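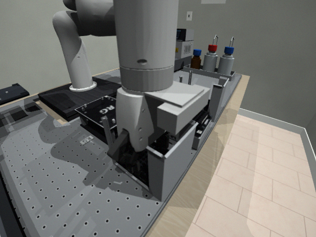

Water Treatment > Softeners and Conditioners
Thread: Softener set at 24 grains, titration says 12. Which one do I trust?

dripleg
Posted 27 December 2018

New to the house, not new to wells. We are outside Ultton on a drilled well, and the previous owner left a Harb softener with a metered head. One cubic foot of resin, programmed for 18,000 grains usable, hardness set to 24. After each regeneration the display counts down from 747 gallons. That agrees with the programming within rounding, so the head is doing the math it was told to do.

I tested the raw water at the hose bib ahead of the softener with an Akar drop titration kit and got 208 ppm as calcium carbonate. Dividing by 17.1 gives 12.2 grains per gallon, which is half of what is programmed. I repeated it the next morning and the endpoint came at the same drop.

The softened side tests at zero. The water feels fine and nothing is scaling. My complaint is salt. The brine tank goes through far more of it than two people should need.

Before I cut the setting in half, is there a standard reason for programming 24 on 12-grain water?

brine_line
The usual reason is iron. Installers add 3 to 5 grains to the hardness setting for each ppm of dissolved iron. If yours has 3 ppm, then 12 plus 12 is 24 and there is your answer. Did you test for iron?

dripleg
Not yet. There is light staining in one toilet tank and none in the sinks. I would be surprised by 3 ppm.

saddlevalve
The other usual reason is that someone dipped a strip, read it against the color chart under a yellow bulb, got "very hard" and picked a number. I would put money on that before iron. At 3 ppm you would have orange fixtures.

brine_line
Only if the softener isn't removing it, and it is softened water that goes to the sinks. Toilets are sometimes plumbed ahead of the softener. One stained toilet tells you very little unless you know which side it is on.

saddlevalve
Fair. Then look at the hose bib. It is on raw water, he said so, and a few years of 3 ppm iron would leave a streak down the siding.
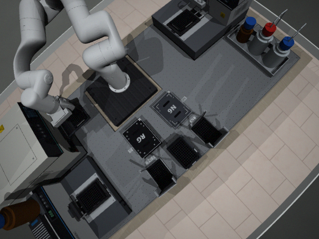
calcite_ring
Moderator, Water Treatment

Two separate things are being mixed together here, so I will take them in order.

First, the hardness number. A drop titration is a reasonable method provided the sample volume is right. Most bad results I see on this board come from reading the top of the meniscus, or from stopping when the color goes purple. The endpoint is the drop after which the color stops changing. Run it on a double volume of water and halve the result, and you cut the error from the last drop in half as well. If you want a check on the kit itself, make up a standard. Dissolve a weighed amount of reagent grade calcium chloride in distilled water, bring it to 1000 mL, and titrate that. Use a known hydrate and correct for the water in it. Ice melt from the hardware store is no good for this.

Second, compensated hardness. The iron allowance exists to regenerate the bed more often, so that iron doesn't sit on the resin long enough to foul it. Iron takes up some exchange capacity too, but far less than 4 grains' worth per ppm. You can't work backward from 24 to an iron figure. You need an iron test, done on raw water drawn after the pressure tank has cycled at least once.

Leave the setting alone until you have that number. Too high costs salt. Too low can cost you the resin.

dripleg
Understood. Iron kit ordered. I also have a conductivity meter from an aquarium. Raw water reads 600 microsiemens. Is there anything useful in that?

saddlevalve
That fits 208 ppm hardness well enough. Multiply by a half or a little more and you have your TDS, most of it calcium and bicarbonate.

brine_line
Disagree that it fits anything. Conductivity counts every ion in there. He could have sodium and chloride from road salt making up a third of it. We see this along the Plestley road every November once the trucks go out, and the hardness in those wells hardly moves. A 600 reading is compatible with 12 grains and also with 8 or 15.

saddlevalve
I said well enough. It does rule out 24. You can't put 24 grains of hardness into water at 600.

brine_line
That part I accept. 24 grains is over 400 ppm as calcium carbonate, and you would expect a reading a good deal higher. As an upper limit it is useful. As confirmation of 12 it isn't.
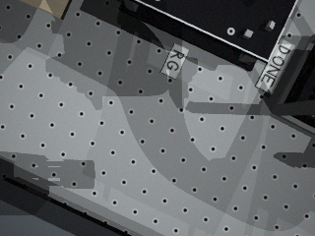 The other thing I would use the meter for is watching the rinse. Catch a sample from the drain line in the last minute of the fast rinse and compare it with raw. If it is still well above the raw reading, brine is being left in the bed and the rinse step is too short. That has nothing to do with your hardness setting, but on a used softener it is worth ten minutes.

dripleg
Iron kit came. Raw water, tank cycled twice, 0.4 ppm. Repeated, same. Titration at double volume came out at 12 again. Rinse sample was within a few microsiemens of raw.

saddlevalve
So 12.2 plus 4 times 0.4 is 13.8. Set it to 14.

18,000 divided by 14 is 1,285 gallons between regenerations. You are at 747 now. That is where the salt is going.

calcite_ring
Agree with 14. One caution on the longer interval. Two people may take more than two weeks to use that much, and with any iron in the water I don't like the bed sitting that long. Set the day override so it regenerates at least every 10 days regardless of the meter. You will give back part of the savings.

brine_line
I would go to 7 days on the override and drop the salt dose to match. Frequent small regenerations are easier on the resin, and the grains removed per pound of salt go up as the dose comes down.

saddlevalve
At 0.4 ppm that is overcautious. I run 14 days on worse water, with resin cleaner in the brine tank twice a year, and the bed is the original one.

brine_line
One bed is one bed. If he lowers the dose he has to lower the programmed capacity too, or the meter will let it run past exhaustion. People forget that step.

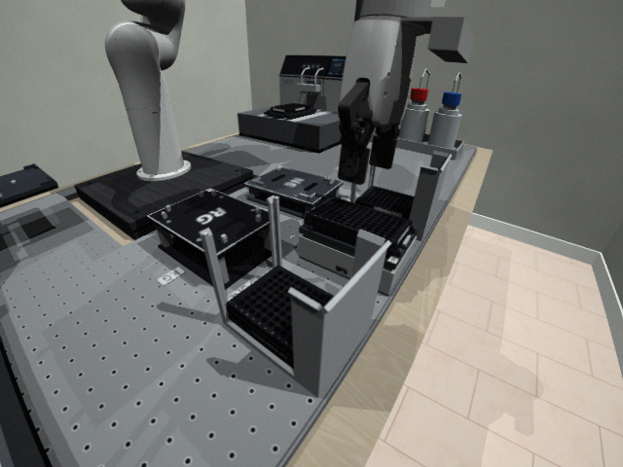

tee_and_union
Does the softener have to be bypassed while the raw water sample is being drawn?

calcite_ring
Only if there is no tap ahead of it. A hose bib or a boiler drain between the pressure tank and the softener gives raw water with the softener in service. Without one, put the valve in bypass, run a cold tap until the line has cleared, and sample there.

dripleg
Set to 14, override at 10 days, salt dose unchanged for now. I marked the salt level on the inside of the brine tank and will post the drop after the third regeneration.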